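Yatziri Quintero has fitted interior doors for most of her working life, and for the last few years she has run Plerkitmont, a small shop that hangs, trims and repairs them. We talked in February, between two jobs.

She started by helping an uncle. "He gave me the hinges and kept the saw," she said. "I didn't cut a door for a year."

Last year the shop hung 472 doors. Most were paneled, and most were brown.
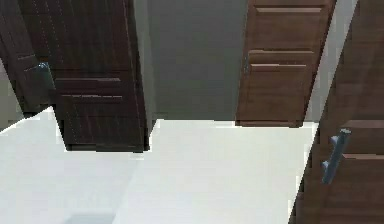

*Four doors in different shades of brown.*

"People bring me one chip of stain and want the whole house to match it," Quintero said. "I tell them to pick per room. You never see all the doors together anyway."

Her charge for a single door is $219, hinges included. Old houses cost more. "The opening is never square. I measure it in three places and go with the smallest."
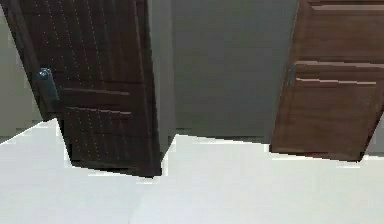 *A dark brown paneled door, partly open.*

Her business partner, Anayeli Meléndez, keeps the books and does the estimates. The two met on a job at the Lindano apartments and argued over a closet.

"She was right about the closet," Meléndez said.

They don't paint or plaster. If a wall needs work, they ask the owner to get it done first and come back when it has cured.

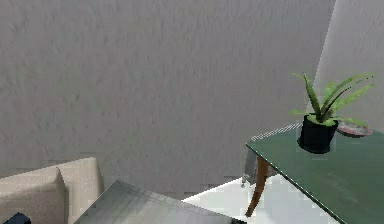 ## On handles and complaints

The most common call is about a door that sticks. Quintero checks the top hinge before anything else. "Tighten the screws. Half the time I'm back in the truck in ten minutes."

She prefers levers to knobs. "My mother can't turn a knob now. She can push a lever with her elbow."

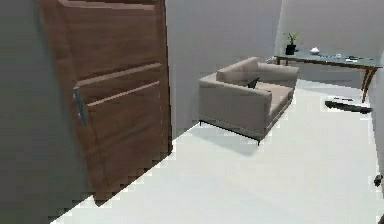

## What's next

The shop has a contract for 100 doors at Biwott, a senior housing project, and Meléndez is looking for a second installer. Quintero wants somebody who has never done it before. "Then I don't have to fix their habits," she said.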